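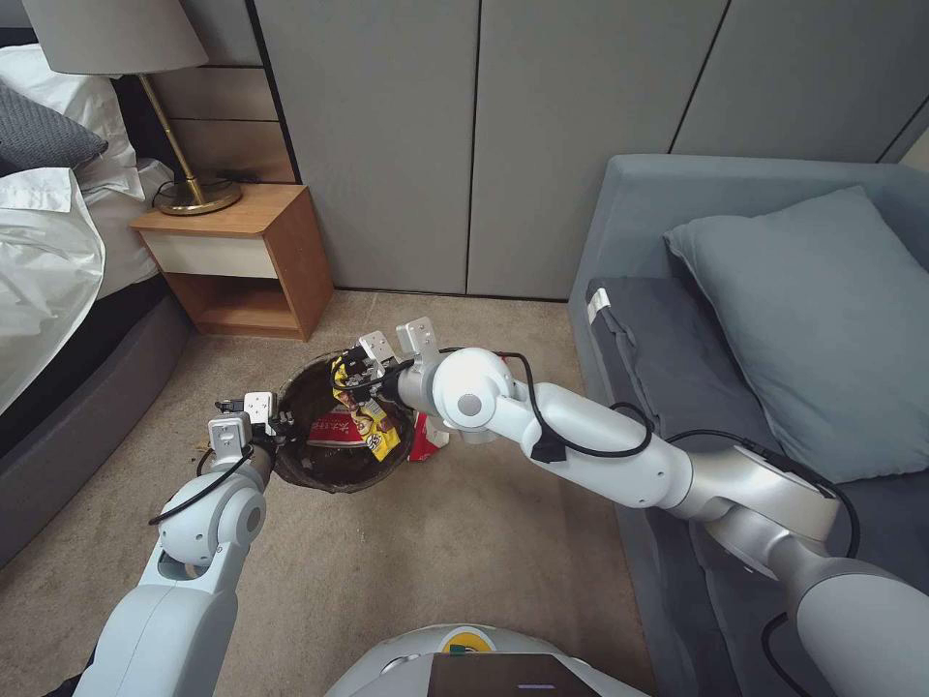 We use cookies to keep you signed in and remember your settings. Accept / Manage

Search the help pages... Go

Budgeting for a two-arm robot for room tidying - what am I leaving out?

Posted by gravelroad_311 on Friday, August 26, 2022

I look after a small block of furnished short-stay rooms and I have been asked to put together a budget for a two-arm mobile robot. The jobs are simple ones: picking up wrappers, dropping them in the wastebasket, moving the basket out of the way so the floor can be vacuumed. The rooms are carpeted and have a bed, a sofa and a wardrobe, and not much open floor between them.

I have a quote from Stokitz and one from Femus. Both cover the base, the two arms and a pair of two-finger grippers. The Stokitz quote has setup as a separate line and the Femus one rolls it in. Neither one says much about spare parts or what happens after the first year.

There are 8 rooms on the floor we would start with. I would like to ask for the money once and not go back for more in the spring. What should be on the sheet that isn't on the quotes? And is it worth paying for a second set of grippers up front?

Tags: planning, equipment, grippers, small sites

tallpine

Put these on the sheet as separate lines, even if you have to write "to be confirmed" next to some of them.

Spare fingertips. Pads wear and you want them in a drawer on site. Ask each seller for the price of a single pad as well as a full gripper, and ask how long shipping takes. We waited most of July for one part from Danladi and the robot sat in a closet.

Cables. On a lot of these arms the cable runs on the outside, over the wrist and back down the arm. In a room with furniture close on both sides it can catch on things. Ask what a replacement cable costs and whether your own staff can fit it.

Staff time. Someone has to be with it while you are getting started, and that is paid time. I would plan on one person per shift at the beginning.

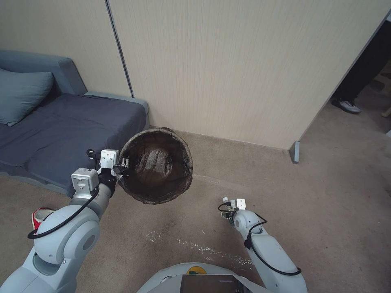
The basket itself is worth a line too. Buy the same one for every room. A light mesh basket with a thin rim gives two fingers something to pinch, and a heavy one with a rolled edge may not. We changed ours before the robot was delivered and it cost us less than one service call.

On the second set of grippers, I would buy one spare gripper and skip the full set. Check that it fits both arms first.

Also, it won't replace your vacuum. Crumbs are too small for that kind of gripper, so keep the vacuum in the budget.

mudroom2

Rent first. That's what we did.

128_keys

I agree with most of what tallpine wrote, but I would be careful with the Femus quote if setup is rolled in. Ask how many visits that covers. Ours covered 2, and the third was billed at the full day rate - travel included. Get the number in writing before you compare the totals.

Measure your tightest room as well. Take the gap between the bed and the sofa and send it to both sellers with a photo of the room. The arms need room to reach out in front of the body and you don't want to be moving sofas later. If they can't tell you the space it needs to turn, I would hold the order until they can.

I haven't used Rarnico for service but they will quote on machines they didn't sell, so it may be worth a call for the second-year price.

Related

Service contracts for small sites: yearly or per visit?
Stokitz base on thick carpet
Who pays for shipping on warranty returns
Wastebasket sizes that fit under a desk
Comparing rental terms, Femus and Danladi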